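The tile setter who hates gray grout (and keeps using it)

She's got twelve minutes before the next job, she says, and a coffee that she drinks standing up. We meet outside a hardware store in Forthorpe, her van double parked. She has set tile for most of her working life and now runs a two-person shop called Ilasell, her and one apprentice. I wanted to talk about bathrooms. She wanted to talk about the floor under the floor.

"Everybody picks the tile first," she says. "They come in with a picture on their phone. Fine. I ask what's underneath and they look at me like I asked for their blood type."

So what is underneath? Plywood, mostly, in the older houses up the hill. Sometimes two layers of vinyl and a layer of something she would prefer not to sand. She once pulled up a floor and found newspaper, then linoleum, then more newspaper. Read the sports page on her lunch break.

How she got started: an aunt's kitchen, a rented saw, no plan. "I cut every single piece wrong. The saw guy charged me for an extra day and I was so mad I went back the next weekend and did it over." After that, a job at a supply yard on Kpodo Street, loading boxes. The setters who came in for thinset would complain about their helpers. She asked one of them for work. He said come at 6 a.m. and she was there at 5:30, which she now thinks was annoying.

First real job on her own was a laundry room. 30 square feet. Took her longer than the whole bathroom she did last month.

Small tile is what she gets asked for most. People grew up with it, or their grandmother had it, or they saw it in a restaurant. It comes on sheets and the sheets are the problem. "You can see a sheet line from the doorway if the guy was rushing. Every seam a little fatter than the rest. Once you see it you're done, you'll see it forever, sorry." She lays hers out dry, then cuts some of the backing so that she can nudge the pieces. Slow. She bills for it and says so up front.

And the grout. I ask about color and she groans.

"I like white. I like white on white. I think it looks like a swimming pool in the best way. But I won't put it on a floor for anybody with kids or a dog or feet." So dark gray it is, nearly every time. Clients think gray is boring until they've lived with white for a year, then they call her. She did 202 feet of hallway in white once for a couple who insisted. They called in February.
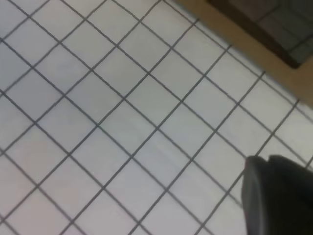 White square tile with dark gray grout.

Does a thin joint mean less cleaning? Yes and no, she says. Thin joints hide well but they're less forgiving going in. Any piece that's a hair off, the line wobbles. She likes them anyway. The big fat joints remind her of a school cafeteria.

We get onto money, becuase everyone does. She won't give me a number per foot. "Depends on the room, depends on the subfloor, depends if you have one toilet and need it back tonight." What she will say is that the cheap bid usualy leaves out the leveling. Ask about it. If the person giving you the bid gets vague, ask again, or ask somebody else.

Her biggest job so far was a bakery on Iton Avenue, 251 boxes stacked in a stairwell, owner frying things the whole time. She came home smelling like doughnuts. Good job, though. Paid on time. She still goes in and looks down.

Does she do that everywhere? "Restaurants, the dentist, my sister's wedding. I'm looking at corners. Corners tell you who ran out of time."

Apprentice pulls up at this point, window down, asking which bucket. The gray one, she yells. They're both gray. The other gray one.

Last thing I ask is what her own bathroom looks like. Long pause, finishes the coffee.

"Vinyl," she says. "Peel and stick. It was there when I moved in." She has the tile for it, 30 sheets in the garage, been there three winters. Her knees would like a vote on when it happens.

Then she's in the van. Eleven minutes, by my watch - she gave me one back.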